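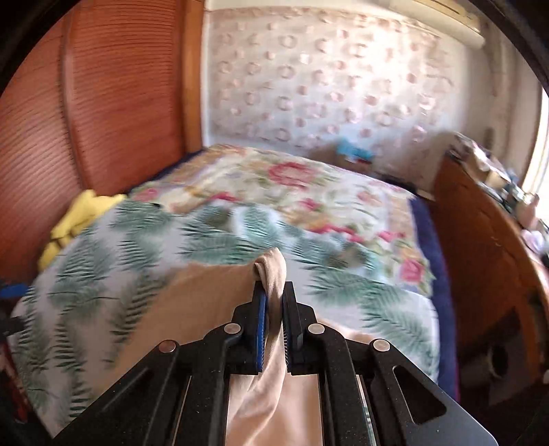
Vol. 3, p. 182

Hand-held gripper (home-built)

A hand-held gripper is a two-fingered robot hand that you carry around yourself, with no arm attached. You squeeze, the fingers close, and a camera on the tool watches what they get up to. I've been asked to write this entry because I've built more of them than anyone else in Lirasdale, and probably broken more too. Other people's versions differ, so read the parts about mine as mine.

Main parts

The fingers are flat black plates with slots and triangles cut through them, turning on round silver screws. The cut-outs save a bit of weight, and they let you see some of the cloth through the tool, so please don't fill them in to make it look tidier (Bram Prins did, and spent an evening drilling them open again). The pads go on the fingertips. I buy my pad sheet from Taşdemir and cut it with kitchen scissors. Blue is the one I like, though a dark ribbed pad on one side with a blue one opposite is perfectly good, and with thin fabric I'm starting to think I prefer it.

Do the screws up until the finger stops wobbling, then back them off a quarter turn. Too tight and your thumb will hate you by lunch!

Working with cloth

Cloth is where all the fun is. A block or a mug stays the shape it was when you reached for it, while a piece of thin stretchy stuff sags and rolls and goes through the gap the moment you relax. I practise on the bed. It gives a little under the fingertips, you can come at it from the side, and a dropped cloth doesn't end up on the floor nearly as often. Two people with a gripper each is the nicest way to do it, one pinching and the other keeping out of the way until there's a corner worth grabbing. 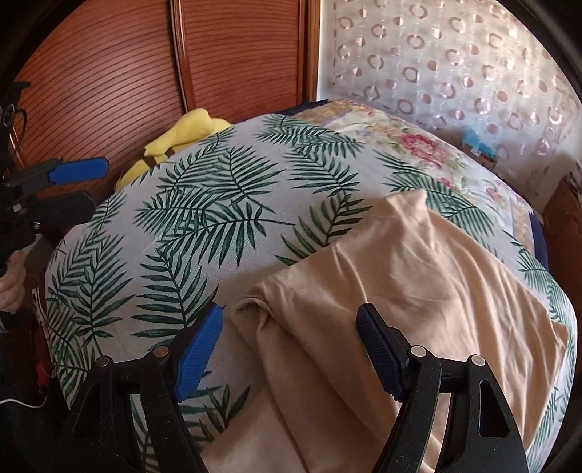 The mistake I made for months was pressing straight down. You want to come in low with the fingers open, let one pad rest on the bedding as a sort of anchor, and drag the other one in so the fabric gathers up between them. Ilse Van den Broek calls this "the crab" and has it down to a fine art. A pinch of gathered cloth holds far better than a single layer, which just slides – especially if it's at all shiny.

Busy bedding is worth a mention as well. My bedspread has fern leaves all over it, and a pale cloth stands out against them well enough for me. Opinions vary on whether it's harder for the software. Bornora, the little club program most of us run, used to lose its place on plain white sheets, and I've had less bother since going leafy. 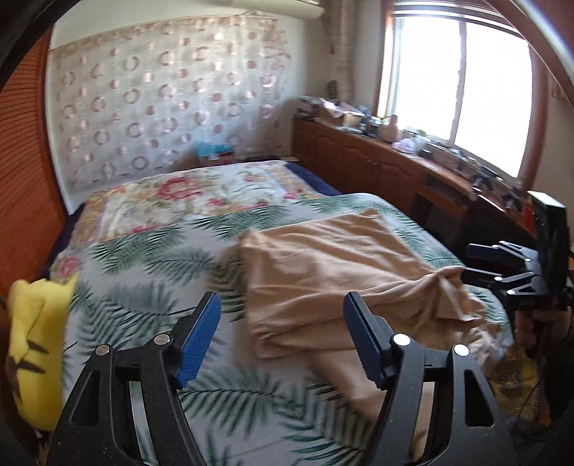
Both blue pads on the open gripper, with the beige fabric lying just past the right-hand one.

Keeping records

I save each go as a separate clip and number them as I go. At last look there were 2588, of which some 300 are rubbish (thumb slipped, wrong cloth, battery). Keep the rubbish ones in their own folder. Bram deletes his and then can't work out why his numbering has holes in it.

Good daylight helps enormously. I work with the window on my right and stop by 4 pm in winter. Wide lenses bend everything out at the sides, so the wardrobe looks like it's leaning in to listen, but the middle of the view is what you care about and that stays reasonably straight.

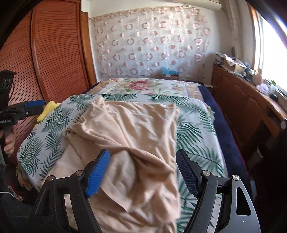 The name

In our group the whole design goes by Dadness, after the handwriting on the lid of the first parts box, which was meant to say "Dad's mess". Ilse's drawings are filed under the same name. You may also come across "the pincher" in the older notes; same tool, earlier fingers, shorter pads.

Known faults

Pads peel at the outer corner first. Clean the finger with methylated spirits, let it dry, and stick the pad down again under a clamp overnight. Screws work loose on the left finger more than the right, and I still haven't got a decent explanation for that. Fluff in the ridges comes out with an old toothbrush.

See also: Pad sheet; Folding, two-person; Thumb springs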